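Mein Schwager schreibt mir morgens um sechs Nachrichten über Mehl. Keine Begrüßung, kein Smiley, nur Sätze wie »Roggen 1150 ist wieder da« oder »Barry sagt, wir füttern zu kalt«. Angefangen hat das im Januar, als er mir ein Marmeladenglas mit grauem Brei in die Hand drückte und meinte, ich solle gut darauf aufpassen. Seitdem backe ich Brot. Oder sagen wir: Seitdem versuche ich es und esse sehr viel flaches Brot mit Butter.

Barry ist Barry Stockdale, Engländer, gelernter Bäcker, und er gibt in einer ehemaligen Druckerei am Stadtrand Kurse für Leute wie mich. Trivden heißt der Laden, nach dem Dorf seiner Großmutter, wie er behauptet (ich habe es auf keiner Karte gefunden, aber ich wollte auch nicht nachbohren). Der Kurs geht über zwei Abende, und man bekommt am Ende eine Schürze und einen neuen Ansatz, falls der alte das Zeitliche gesegnet hat. Meiner hatte. Ich war eine Woche bei meiner Mutter an der Ostsee und habe ihn schlicht auf der Heizung vergessen.

Wir waren 14 Leute, fast alle mit eigenem Glas angereist, und viele Gläser hatten Namen. Neben mir stand eine Zahnärztin mit »Bromotine«, was nach Hustensaft klingt und auch ein bisschen so roch. Barry ging herum, hob jeden Deckel an, schnupperte und nickte oder nickte eben nicht. Bei Bromotine hat er lange geschnuppert. Dann sagte er in seinem wunderbaren Deutsch, das sei ein Ansatz mit Meinung, und die Zahnärztin strahlte den ganzen Abend!

Was ich vorher nicht verstanden hatte: wie langsam das alles ist. Ich bin ein Mensch, der an der Mikrowelle die letzten Sekunden nicht abwarten kann. Und dann steht da ein Mann von der Statur eines Möbelpackers und erklärt mir, dass der Teig jetzt erst einmal liegt. Und danach wird er gefaltet und liegt wieder. Über Nacht liegt er im Kühlschrank, neben dem Senf, und ich liege auch, nur schlechter, und überlege, ob ich das Salz vergessen habe.

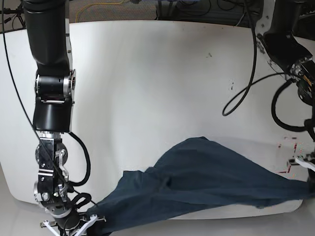 Das mit dem Salz ist mir übrigens wirklich passiert, gleich beim ersten Laib nach dem Kurs. Er sah herrlich aus. Dunkle Kruste, oben schön aufgerissen, ich habe Fotos an die ganze Familie geschickt, und mein Schwager antwortete zum ersten Mal mit einem Daumen. Geschmeckt hat er nach feuchtem Karton. Wir haben ihn trotzdem gegessen, drei Tage lang, mit viel Käse und immer weniger Gesprächen darüber.

Inzwischen habe ich meinen Rhythmus gefunden. Abends nach den Nachrichten füttern, am nächsten Mittag den Teig ansetzen, falten, wenn ich ohnehin in der Küche bin, und dann ab damit in die Kälte. Ich nehme 315 Gramm Wasser auf einen kleinen Laib, Barry nimmt mehr, aber Barry hat auch Hände wie Schaufeln und keine Angst vor klebrigem Teig. Ich habe Angst. Einmal musste ich mit dem Ellbogen die Tür aufmachen, als der Paketbote klingelte, und wir haben beide so getan, als wäre nichts.

Mein Ansatz heißt Garside. Nach einem Englischlehrer aus der achten Klasse — auch er brauchte morgens lange, bis er in Gang kam, und war dann kaum zu bremsen. Am liebsten mag er Vollkornroggen und lauwarmes Wasser. Helles Weizenmehl nimmt er übel, da wirft er nur ein paar lustlose Blasen und setzt oben diese graue Flüssigkeit ab, die man laut Barry einfach unterrühren darf. Ich gieße sie weg. Man muss nicht alles mitmachen.

Letzten Monat habe ich der Nachbarin von oben ein halbes Brot gebracht, noch lauwarm, ins Geschirrtuch gewickelt. Zwei Stunden später stand sie mit einem leeren Gurkenglas vor der Tür und fragte, ob ich vielleicht etwas von dem Zeug abgeben könnte. Ihres heißt jetzt Nokier, den Grund verrät sie mir nicht. Heute früh kam ihre erste Nachricht, um kurz nach sechs. Ob es bei mir auch nach Nagellack rieche?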